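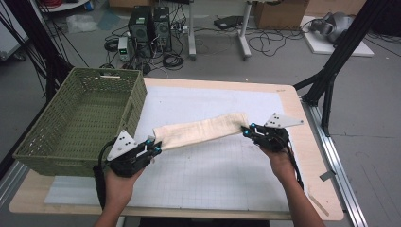

April, late, kitchen table

Wrists bad tonight. I have a bag of frozen sweetcorn on the left one and am writing with the right, so if this goes illegible towards the bottom of the page that will be me swapping over.

Back on the cloths all day. Before this job I had folded for Yorath's for long enough to do a napkin without looking, while talking, while eating a sandwich if the supervisor was in the other room. Now I do it with a gripper in each hand, like a lobster who has been sent on a course, and I am slower than I was in my first week at sixteen. I said as much to Prys Gittins and he said slow was fine, slow was good, the machine likes slow. I have worked for men like that.

The folding itself is easy enough to explain, and I had to explain it to Mam on the phone, so I may as well put down what I told her. You hold the grippers by the handles and squeeze, and the fingers close on the cloth. Each one has a white plate on top with black dots on it, and those are how the thing knows where my hands have gone. You fold, you let go, you put the cloth in the basket, you start again. Every fold gets kept. When they have enough of them, they give the lot to the arms upstairs and the arms have a go. Mam said, "So you're teaching it your job," and I said yes, in a way, and she said, "And what do they pay you extra for that?" She has always been quicker than me.

They pay 12 pence an hour extra. I didn't tell her.

The count for today was 648. I know because it goes up on the screen by the door when we finish and Huw Parri reads it aloud in the voice of a man calling a raffle. The target is 897, which Ultum wrote into the contract for reasons of their own, and which none of us has got near. Huw had the best day so far and he is insufferable. He was a presser for years and has forearms like a butcher's, so the weight of the grippers is nothing to him. I pointed out that his folds look as if they've been sat on. He said the machine doesn't mind. I said the Plas hotel will mind when it gets its table linen back folded by something that learned from Huw.

Spent most of the morning on the long strip. You take the cloth already folded down narrow, pick it up at both ends and lift so that it hangs between you, then you bring it back down on the board as flat as you can. With fingers there's a little tug at the end, both thumbs outward, and the sag comes out and the creases with it. I have never thought about that tug in my life. It's just what the hands do. With the grippers there are no thumbs to speak of, so you have to do the tug from the elbow, and if you overdo it one end pings out and you've got a cloth on the floor and Gwion marking it down as a drop.

Gwion Harries came over from Prolten, who make the software, and he sits with a laptop and watches. He's a nice enough lad, very polite, and calls me by my first name with great care, as though it had been issued to him. This morning he asked me to describe the tug. I said, you pull it. He said how hard. I said till it's straight. He typed for a good while after that and I should like to know what.

Then he asked whether I always do the left end first. I said I don't do either end first. He showed me. I do the left end first, every time, and have apparently done so before a great many people over a great many years, none of whom thought to mention it. I spent the rest of the session trying to work out whether I butter toast that way as well, and dropped two cloths running.

Dinner in the canteen with both Tomoses. Voyle is for it and Beddoe is against, and they've been having the same argument since the arms were delivered, so by now they can do it with their mouths full. Voyle says no one in his right mind would choose to fold napkins for a living and the sooner a machine has it the better. Beddoe says he's been folding napkins for a living and would like to be consulted about the state of his mind. Voyle said he didn't mean it personally. Beddoe asked how else he was supposed to take it, and Voyle ate his crisps.

I don't know which side I'm on. Voyle drives the van, so it's cheap for him to hold opinions about folding. All the same I remember what my hands were like the winter we had the hospital contract and I wouldn't wish that on anyone. Beddoe's point, when he gets off his high horse and makes it, is that folding is where people go when they can't lift any more. You start on the washers, you hurt your back, they move you to folding and you sit out the last stretch next to a radio. Take folding away and there's nowhere to be moved to. I hadn't thought of it like that and I've been thinking about it all afternoon, on and off, between cloths.

Went up to see the arms in the tea break. You aren't meant to wander up but the door was open. They had one running on what we did last month. It picked up a napkin by the corner, considered it, and laid it down again. Then it picked it up by the same corner. I watched it do this for the whole of my break and came away feeling a good deal better about my prospects, and also, stupidly, sorry for it, as you would for a new girl being watched on her first day. I very nearly told it to shake the thing out first.

And it does go left end first! Gwion hadn't said. When it finally got going it reached out for the left-hand end and gave a sort of twitch of the elbow, and I stood there with my tea and thought, well, that's me. Huw says he can see himself in it too, but Huw sees himself in most things.

Prys got us together at the end of the shift for what he called a catch-up. Vellodwood have confirmed they'll take the napkins and the tray cloths from the arms first, and leave sheets and anything fitted with us "for the foreseeable". No jobs to go in folding before the autumn. After that there will be three posts they're calling cell minders, which means you stand by the arms and put right what they get wrong. I asked if the pay was the same. Prys said the rate was being looked at. I've heard that sentence from him about the car park lights and it is still very dark out there.

Beddoe asked how many of us there'd be for three posts, knowing perfectly well, and Prys looked at his folder. To be fair to Prys he had gone a bit pink. He started on the same bench I did and he isn't a liar. He just gets handed a sheet of paper to read out and reads it.

Then Huw, of all people, asked the sensible question, which was what happens to the recordings. Whether, when we've finished and gone off to be minders or not, Ultum keep all our folds and can use them in some other laundry, and whether we see anything from that. Prys said he would find out. Gwion closed his laptop very quietly. I wrote the question down on the back of my rota so that Prys can't say later it wasn't asked, and Huw signed it, and then Beddoe did, and then Voyle signed it as well, which surprised everyone including Voyle.

Walked home the long way past the chapel. Still light. I kept noticing my hands. It is a peculiar thing to have something you do without thinking looked at so closely by a young man with a laptop, and I haven't decided if I'm flattered or burgled. Some of both. In all the time I've been there I've had one remark about my folding, from a bride's mother, and that was a complaint.

Will I put in for minder? I suppose I will. I'd be no worse at it than the next person and I'd rather it was me telling the thing to shake the cloth out than somebody who has never done it. But I'd want the rate in writing, and a stool. The arms have a padded floor and a rail round them and their own air conditioning, and we have had the same two stools since the hospital contract, one of which is Huw's.

Did the tea towels when I got in. Caught myself going left end first, stopped, went right end first out of spite and made a complete mess of it.

To do: ask Gwion if the grips come any smaller, my hands aren't Huw's. Photocopy the rota, both sides. Ring Mam back about the boiler. Sweetcorn back in the freezer, and do not let anyone eat it.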